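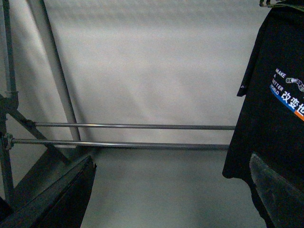
Work and Automation, Unit 5
Handout: Garment handling and the people who do it

Reading before the session: the Stukari chapter on warehouse work, first half only. Bring your notes from Unit 4 on task lists.

1. Background to the case

Filtby is a returns and rehanging site. Clothes come back from shops, are checked, put on hangers and sent out again. The site is run by Van Acker under a contract that is renewed every July. In the week used for this case, 1,831 garments went through the hanging area.

Before the change, the hanging area had 9 people on a shift. Each person took a garment, found the right hanger, hung it, looked it over front and back, and moved it along. The job was paid at the basic site rate. New starters were expected to keep up by the end of their second week.

Under the Pludmont project, part of the handling was given to robot arms with two-finger grippers. Five people now work on each shift in the same area. The other four moved to goods-in or to repairs. No one was dismissed, but two of the moves meant a different shift pattern, and this was the main complaint raised in the staff meetings.

2. Why clothing is hard to automate

Most factory robots handle things that keep their shape. A box is the same box whichever side you approach it from. A T-shirt on a hanger is not. It swings, it turns, and the hem folds differently each time. Points to note:

The garment turns on its hook. The print on the chest may face the gripper squarely or be nearly side-on, so a check that relies on reading the print may fail on a shirt that has nothing wrong with it.

Dark cloth shows little detail. On a black shirt the folds are picked out only by faint highlights, and it can be difficult to tell an edge from a crease.

Garments hang near one another. Two shirts with the same design can overlap from the gripper's side, and the system must decide which hem belongs to which shirt before it closes on anything.

The rack gets in the way. Rods, clamps and braces all have to be allowed for when a path is planned. A person reaches past them without thinking. 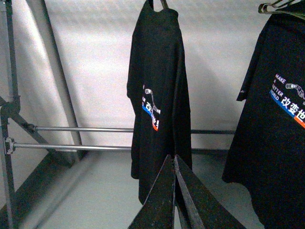
3. What changed in the job

The task list for a hanging operative used to have five entries. The new list is longer, though the physical part of it is shorter. Operatives now:

set out garments and space them on the hooks
watch the arms and stop them when a garment is caught
clear the fault and restart
record the type of fault on a tablet
do by hand anything the arms have refused, mostly knitwear and items with straps

Less lifting and reaching was welcomed by nearly everyone who replied to the survey. Views on the rest were mixed. Several operatives said that watching was more tiring than doing. Others said they missed setting their own pace, as the arms do not slow down before a break or speed up after one.

There was also a disagreement about skill. Management described the new role as a step up and gave it a new title. The pay grade stayed the same for the first 2 months and was then reviewed. Operatives pointed out that they had been teaching the technicians how cloth behaves: where to pinch a hem, how a sleeve catches on its neighbour, when to let a shirt stop swinging before touching it. None of this was in any written procedure, and it took up a good part of the early shifts.

4. Terms used in this unit

Residual task: work left to people after the rest has been automated. It is often the awkward part, such as the knitwear at Filtby.

Tacit knowledge: what a worker knows from practice and may find hard to put into words.

Machine pacing: when the speed of the equipment sets the speed of the worker.

Task shift: a change in what a job consists of while the job itself remains.

5. For discussion in groups

Compare the old and new task lists. Which entries need more judgement than before, and which need less?

Should the operatives have been paid for the time spent showing technicians how to handle cloth, and if so, at which rate?

Suppose the arms improve and can take knitwear. What is left for the five people on shift?

Written work: one page on machine pacing, using Filtby and one other workplace you know. Hand in at the start of Unit 6. Late work goes to the department office, with a cover sheet.

Handout revised Apr 6, 2019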